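The Fruit Fridge at Brekenthorpe: Frequently Asked Questions

Last updated by Golnar Jafarzadeh, Room 172. Please read to the end before calling extension 891.

Where is the fruit fridge?

Against the wall in the second-floor workroom, at the end of the white table. If you have reached the coffee machine, you have gone too far, and you will probably stay there.

Who can take fruit?

Anyone who works in the building, plus visitors who look hungry. You don't need to sign anything. We had a sign-out sheet in February, and it was mostly used for drawings of pears.

What goes in the basket and what goes in the fridge?

The yellow basket is for fruit you expect to be eaten today or tomorrow. The upper compartment of the fridge is for fruit that can wait: apples, pomegranates, the sturdier citrus. Bananas never go in the fridge. Vernon Sandhu feels differently and has been heard on the subject at length.

How should I arrange things in the upper compartment?

One layer, with a bit of space between pieces, stems any way you like. Set fruit back from the front edge so it doesn't greet the next person by landing on their foot. Do not stack. Do not build. 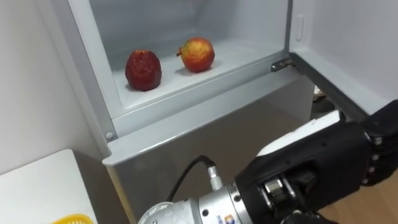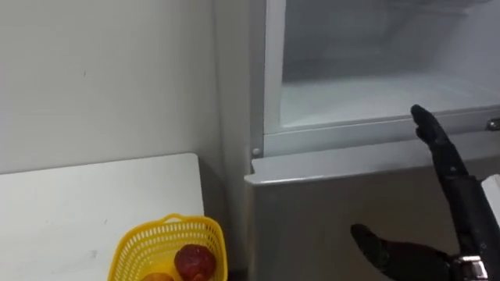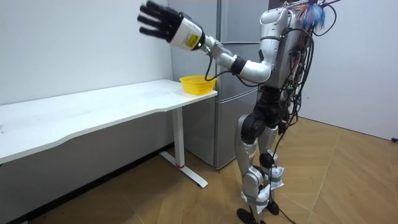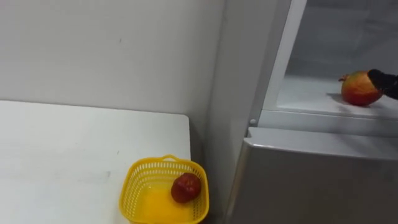

The fridge corner at Brekenthorpe. Apples in the first picture, the yellow basket in the second, a pomegranate on the shelf in the last.

One of those apples looks about a hundred years old. Is it safe?

A wrinkled apple has lost water, and that alone won't hurt you. Cut it open. If the flesh is sound and smells like apple, it will make perfectly decent applesauce, though you may not want to show guests the before version. If there is mold, soft brown rot or a smell like a brewery, it goes in the compost.

Should a tired apple sit next to a fresh one?

Better not. Apples give off ethylene, which hurries other fruit along, and a rotting one spreads its troubles to the neighbors. Move the fresh one over or, more bravely, eat the old one.

How do I tell whether a pomegranate is ripe?

Pick it up. It should feel heavy for its size, and the skin should be firm and a little leathery. Color is not much help. Some are ready with plenty of yellow still on them, and some deep red ones are a disappointment all the way through. Touran Nazari taps hers and listens. We have asked what she is listening for and she says we'd know.

How long do pomegranates keep?

Whole ones will last several weeks on the counter in a cool room and a couple of months in the fridge. Once the seeds are out, put them in a lidded container and finish them within five days or so. Please take them out over the sink. The workroom ceiling was painted once already.

Should I wash fruit before putting it away?

Wash it just before you eat it. Fruit put away damp goes bad faster.

The fridge door was open when I came in. What should I do?

Close it. You may be surprised how many emails this question has generated.

Can I leave my lunch in there?

No. Lunches go in the kitchen fridge downstairs, where they can be forgotten properly. Rigoberto Chambi clears the upper compartment of anything in foil, and he does not look inside first.

Who cleans the shelf?

Whoever drips on it. Warm water, a little baking soda, then a dry cloth, including under the front lip where the sticky stuff collects. The tabletop gets the same treatment. Some of the marks on it are permanent and have outlasted two managers, so don't take them personally.

Can I bring fruit from my own yard?

Please do. Behrouz Bakhtiari takes deliveries in the mornings. He will accept plums, figs and almost anything with a peel. He is no longer accepting zucchini.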